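5.2 Does the planner help when objects touch?

Earlier work on the Negash planner (Chaudhary and Wolde) reports that pushing sequences chosen by the learned model need fewer corrections than those from a plain geometric search. We are not convinced that this holds once objects are close together. The published trials started from layouts with a wide gap between every pair, and in such layouts almost any sensible planner will do well.

We therefore ran both planners on the same 805 starting layouts, with the same controller and the same limits on speed and force. A run was stopped after 11 pushes whether or not the goal had been reached. The learned model was used as released, with no further training. We did try retraining it on 2000 of our own pushes, but the change in final position error was smaller than the spread between 3 repeats of one layout, and we do not discuss it further.

Over the widely spaced layouts the two planners could not be told apart. Over the crowded ones the learned planner was slightly better, but most of its gain came from choosing to push lone objects first, a rule that takes a few lines to add to the geometric search. With that rule in place the gap closed (Figure 3).
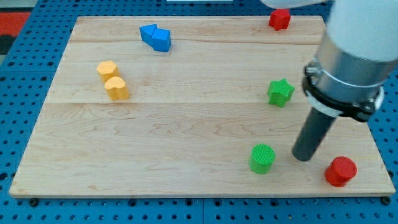

Figure 3. A crowded layout on the board, with the tool near the surface.

The perception module is the weaker part of the system, and we suspect it explains some of the earlier results. It groups pixels by colour before fitting shapes, so two touching objects of one colour are often returned as a single object with a centre that lies on neither. The two blue blocks pressed together in Figure 3 are the kind of case we mean, whereas the green cylinder and the red one on either side of the tip pose no such problem. Any planner given a merged outline will aim at the wrong contact point. Until the two faults are scored separately, we see little reason to credit the planner with the whole improvement.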